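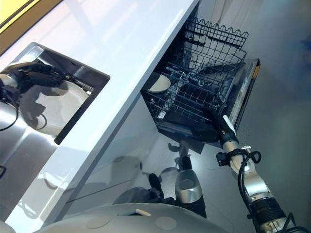

6 min read

Votevex review: a task planner I want to keep using

By Duván Quintero
19 January 2023

I've been running Votevex on our two-armed robot since November, mostly on kitchen jobs, and I'm at the point where I catch myself opening it for things that don't need a planner at all. So it seemed like time to write it up properly, complaints included.

Quick background for anyone who hasn't come across it. Votevex is planning and execution software from Enditz. You give it a goal and a set of skills (reach, grasp, pull, hold, put down, and whatever else you've built yourself), and it works out an order, assigns each step to an arm, and watches the whole thing while it runs. It doesn't do perception. For that you plug in your own, and we use Nadach, which gives us object poses and a confidence value for each. Our earlier setup was a behavior tree that three different people had edited over the years, and I'm not sad to see it go.

What sold me: shared holds

Dishwashers are a lovely test for two-arm planning because so much of the job is one hand dealing with the machine while the other deals with the dishes. The door moves, the racks move, and a plate in the sink is usually leaning at some angle your grasp library didn't count on. In our old tree, "keep one hand on the door while the other goes for the plate" was a special case, written by hand, and it broke whenever somebody touched the timing.

In Votevex it's called a shared hold and it takes one line. You say that a contact has to be kept up for as long as some other step is running, and the planner treats it as a condition on both arms. If the holding arm is about to run out of reach, the other one slows down or waits. I wrote my first one before lunch and it ran that afternoon! I then spent far too long making up new ones for fun.

The nice part is that the controller respects the hold too. The two arms are coupled in the same 100 Hz loop, so you don't get the plan saying one thing and the arms doing something slightly different underneath. Contact force limits are set per hold and they're easy to find in the config, right under the name of the step.

Planning speed

Good, with one bad corner. A full kitchen task for us comes out at 17 steps, and a fresh plan arrives before I've turned from the keyboard to the robot. Replanning in the middle of a task is quicker still, as it keeps every part of the plan that hasn't been touched by the change.

The bad corner is grasp selection on thin round things. Plates, in other words. By default Votevex asks for 3,000 grasp candidates on a rim and scores every one, and on a plate most of them are the same grasp turned by a hair. You can set a symmetry axis on the object and the problem goes away, but that setting lives in the object file and is mentioned once in the docs, at the bottom of a page on mugs. Please move it, Enditz.

Working with Nadach

Hooking the two together took me a day, most of it spent on frame names. Once it was up I was very happy with how Votevex handles doubt. Every object pose carries its confidence along into the plan, and you can say what should happen when it drops: look again, move the head, try another object first, or stop and ask. I have it set to look again from a second viewpoint, and for plates in a stainless sink that has been worth every second. Shiny metal and a glossy counter are hard on depth data, and a planner that knows its input is shaky is much better company than one that dives in.

One trick worth stealing: give the open dishwasher its own collision model with the racks as separate moving parts. Nadach tracks the door angle and the rack position, Votevex takes them as joint values, and the arms then plan around the thing as it stands at that moment. I had been treating the racks as one big box you mustn't enter, and that makes loading a dishwasher fairly difficult.

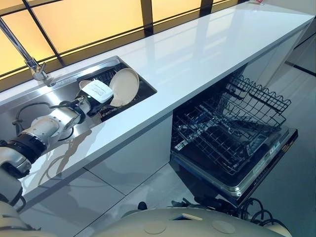

Sink-side work: labeled package in the gripper, dish rack in the basin, lower cabinet and open dishwasher to the right.

Objects it hasn't met

Kitchens have clutter, and I wanted to know how Votevex copes when the thing in or near the sink isn't dishware. You can define a catch-all class with a careful grasp and a low speed, then add rules about where members of that class may and may not go. My rule file says small packages never go in a dishwasher rack. The planner then has to find them some other spot on the counter, and it will reorder the rest of the job to make room.

I like that these rules are written in something close to plain sentences. Our summer student at Yupanqui could read the file on day one and tell me where I'd contradicted myself (twice, in the part on cutlery). When rules clash, Votevex refuses to plan and names both of them, with line numbers. After years of trees that silently picked whichever branch came first, I could have hugged it.

The viewer

Really fun to use. You get a timeline with one lane per arm, the holds drawn as bars between them, and you can drag back to any moment and see what the planner believed then, next to the camera view. Click a step and it shows you the options that were turned down and what counted against each. I've found more calibration trouble this way than with any tool made for calibration.

Logs are another story. A single task writes more than 2,000 lines at the default level, and the useful ones look just like the rest. Filter by step ID from the start and save yourself the scrolling. There's also no way to compare two runs side by side in the viewer, so I have two windows open and squint.

Other gripes

Cable handling is missing. Our arms wear their wiring in loops on the outside, and Votevex has no idea those loops exist. I've padded the link shapes to make up for it, but padding costs you reach inside a dishwasher, where you have none to spare. A proper soft margin that changes with the wrist angle would be a big help.

The simulator bundled with it is fine for checking order and reach. I wouldn't trust it on contact. Plates in there slide like hockey pucks.

And the installer wants its own Python, quite firmly. Put it in a container and move on.

Who should try it

If you have two arms and any task where one of them has to steady something, get the trial and write a shared hold. It will take you a morning. With a single arm you'd still get the replanning and the viewer, though a lighter planner may do you just as well, and the setup work is the same either way.

We're staying with it. Next on my list is the upper rack, with glasses, and I've already started the object files.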